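집안일, 기계에게 어디까지 맡길 수 있을까
사진과 글: 트엉

안녕하세요, 오랜만에 갤러리를 새로 올립니다. 지난번 Cistholm 공방 나들이 때 댓글로 "그래서 로봇이 설거지는 언제 해 주나요?"라고 물으신 분이 많았는데, 그 질문이 봄 내내 머릿속을 떠나지 않더라고요. 저도 퇴근하고 싱크대 앞에 서면 똑같은 생각을 하니까요. 그래서 5월 한 달 동안 Clostden 작업실에 드나들면서 구경도 하고, 귀찮을 만큼 질문도 하고, 사진도 찍어 왔습니다.

작업실에서 저를 맞아 준 사람은 아인 하(Ánh Hà) 씨예요. Horkunero라는 작은 팀에서 정리와 청소 동작을 맡고 있는데, 말이 빠르고 웃음도 많아서 오전 10시에 시작한 이야기가 점심때까지 이어졌답니다. 제가 제일 먼저 물은 건 역시 "지금 당장 우리 집에 와도 되나요?"였고, 대답은 "오셔도 되는데, 저녁 식사는 좀 늦어질 거예요"였어요.

아인 씨 말로는 바닥 청소처럼 넓고 평평한 일은 이미 기계가 꽤 잘한다고 해요. 어려운 건 탁자 위, 서랍 안, 가게 진열대처럼 자잘한 물건이 뒤섞인 곳이라고요. 컵 하나를 옮기는 데도 손잡이가 어느 쪽인지, 옆에 뭐가 기대어 있는지 살펴야 하니까요. 사람은 통화하면서도 하는 일인데 말이죠! 봄 동안 같은 정리 동작을 거의 300번 되풀이했는데, 물건 놓인 자리를 조금만 바꿔도 성적이 뚝 떨어지는 날이 있었대요.

가게 쪽 이야기도 조금 들었습니다. 동네 잡화점 Khương에서 진열대 한 칸을 정리하는 시험을 했는데, 물건 27개를 제자리에 놓는 데 점원보다 여덟 배나 오래 걸렸다고 해요. 그래도 점원분은 "문 닫고 나서 밤새 해 주면 느려도 괜찮다"고 하셨다네요. 저는 이 말이 참 반가웠어요. 우리 집 부엌도 밤에는 어차피 비어 있으니까요.

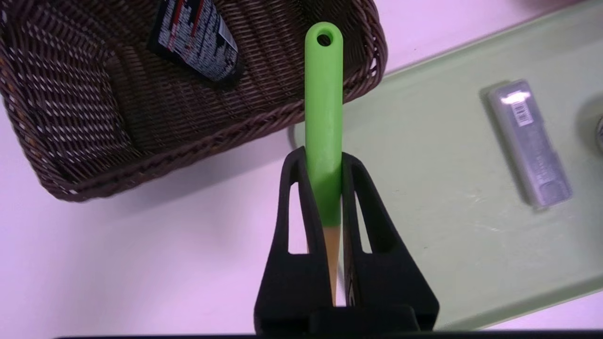 연두색 손잡이 솔을 두 손가락으로 집은 모습. 왼쪽 위는 짙은 갈색 바구니, 오른쪽은 연한 민트색 판입니다.

솔처럼 가늘고 긴 물건은 저희 집에도 참 많지요. 아인 씨는 집는 것보다 알맞은 힘으로 문지르고, 다 쓴 뒤 제자리에 돌려놓는 쪽이 훨씬 까다롭다고 하더군요. (제자리에 돌려놓는 건 저희 식구들도 못 합니다.)

제 느낌을 적자면, 한 가지 일을 천천히 시키는 정도라면 생각보다 가까이 와 있는 것 같아요. 어질러진 집을 통째로 맡기는 건 아직 멀었고요. 다음 갤러리에서는 빨래 개기를 보러 갈 참입니다. 기계에게 꼭 맡기고 싶은 집안일이 있으면 댓글로 남겨 주세요. 아인 씨에게 그대로 전해 드릴게요.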